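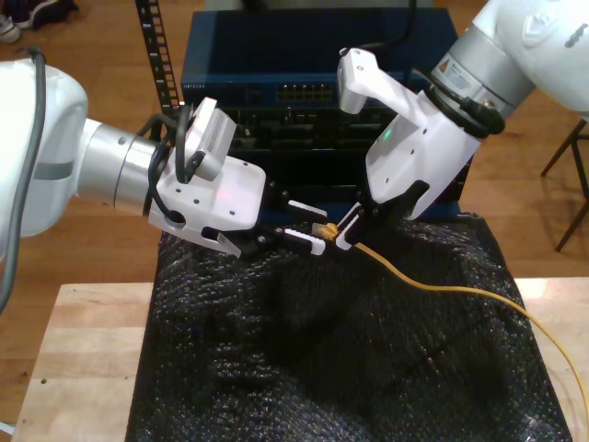 Welcome to the Wanora Home Wiring page! These are the questions we get most often from folks who want real cables in their house and are tired of the video call freezing every time somebody starts the microwave. I'm Filipa Caldeira, I answer the mail, and I love this stuff way more than is reasonable. You don't have to open up a single wall to get going, either. A cable can live happily on the outside of things - look at the dark gray one running down the outside of that big white arm, with no attempt to hide it - and a neat run along a baseboard works on the same idea. Start there, see if you like it, and save the drywall saw for later.

Do I need to know anything before I start?

Nope! If you can measure a hallway and sort screws into a jar, you're ready. Most of our readers started with one room, usually whichever room had the worst Wi-Fi. Draw your floor plan on paper first, mark where the internet comes into the house, and mark every spot where something sits still all day: the desktop computer, the TV, the printer, the game console. Phones and tablets can stay on Wi-Fi.

Which cable should I buy?

Cat 6 is what I'd put in a house today. Cat 5e is fine too and will carry gigabit speeds all over an ordinary home, so please don't rip it out if you already have it. Look for solid copper conductors. The cheap spools marked CCA are copper-clad aluminum, and they're brittle and annoying and I've thrown out a whole box of the stuff. For cable inside walls, check the rating printed on the jacket (CM or CMR for most houses, CMP if it goes through an air-handling space) and ask your local building office if you're unsure.

Solid or stranded?

Solid for the long runs that stay put, stranded for the short patch cables you bend and move and step on. That's the whole rule.

How long can a run be?

The standard limit is 100 meters, or 328 feet, counting the patch cables at both ends. Very few houses get close. My longest one goes from the hall closet up over the kitchen and down to the sewing room, and it's 29 feet of cable that took me an entire Thursday. Buy more than you measured. Cables go up, over, around and down, and they eat length like you wouldn't believe.

What's the deal with the little plastic plugs?

Everybody calls them RJ45s, so we do too. There are eight small contacts, and the eight wires have to go in the right order.
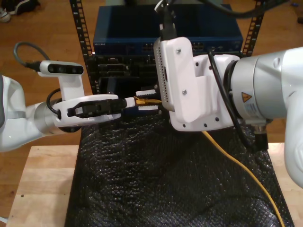
The order comes in two flavors, T568A and T568B. Either one works great as long as both ends match! Pick one, write it on a piece of tape, stick the tape inside your toolbox lid, and never think about it again. I use B. Horácio Azevedo, who runs our Saturday help table, uses A and will tell you so.

My plug won't click in. Did I ruin it?

Probably not. Take it out and look at the clip. If it's bent down flat, lift it very gently with a fingernail. If it has snapped off, cut the plug off and crimp a new one, they cost pennies. Also check that you're not pushing in at an angle, and check that the wires reach all the way to the front of the plug. Hold it up to a window and look through the clear plastic - you should be able to see the ends lined up.

Should I crimp plugs onto my wall cables?

I'd put a keystone jack in a wall plate and use a store-bought patch cable from there. Jacks are much kinder to beginners. You lay each wire in its colored slot, punch it down, trim, done. My first one took three tries, and now I do them in front of the TV for fun.

What tools do I need?

A cable stripper, a punch-down tool, a basic continuity tester, a drywall saw if you're cutting in boxes, a level and a pencil. Then screwdrivers. A number 2 Phillips gets you through nearly every wall plate bracket and rack shelf, and a flathead for the plate covers. Get a set of hex keys as well, both metric and inch, for the odd bracket or wall arm that wants one. Please use the size that fits snugly! A rounded-out socket head can eat your whole evening.
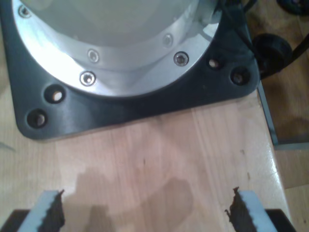 Hex-socket screws in a polished metal ring, black plate underneath.

Where should everything come together?

Somewhere dry, cool and easy to reach. Closets are wonderful if the door has a gap under it for air. Laundry rooms are less wonderful. You want a power outlet close by, and enough space to get your hand behind things without taking your watch off.

Do I need a rack?

You don't, but oh, they're nice. A small open-frame one keeps everything off the floor and gives the cables somewhere to go. Graça Lobo wrote in to say she'd built hers out of bookshelf parts and it has held up through three moves. The rails with square holes take cage nuts, which pop in by hand with a bit of squeezing (wear gloves, they pinch).
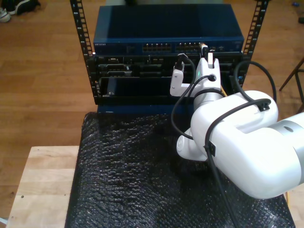 Put the heaviest thing at the bottom and leave a bit of space above anything that gets warm. Label both ends of every cable before you plug it in. I mean it - before! Masking tape and a marker will do fine, and "upstairs bedroom, left" beats any clever numbering system you'll have forgotten by September.

How many ports should my switch have?

Count your wall jacks, add the router, then add a few spare. An eight-port switch suits a small house and a sixteen-port one gives you room to get carried away. Unmanaged is fine for nearly everybody.

Can I run network cable next to power cable?

Keep them apart. Local rules differ, but we like a good hand's width or more when they run side by side, and if they have to cross, cross at a right angle. Never put both in the same box unless it has a proper divider. And if you find old wiring in the wall that looks scary, stop and call an electrician.

My tester says wire 3 is open. Now what?

Punch it down again at both ends. That fixes it most of the time. If it's still open, cut off an inch and redo the jack, and after that start wondering about a staple or a nail somewhere along the way.

Can I send in my own question?

Yes please! Photos are welcome, and messy ones are the best. Zulmira Mendes reads everything that comes in for the walls-and-ceilings side and I take the rest. Replies usually go out in the evening, once the dishes are done.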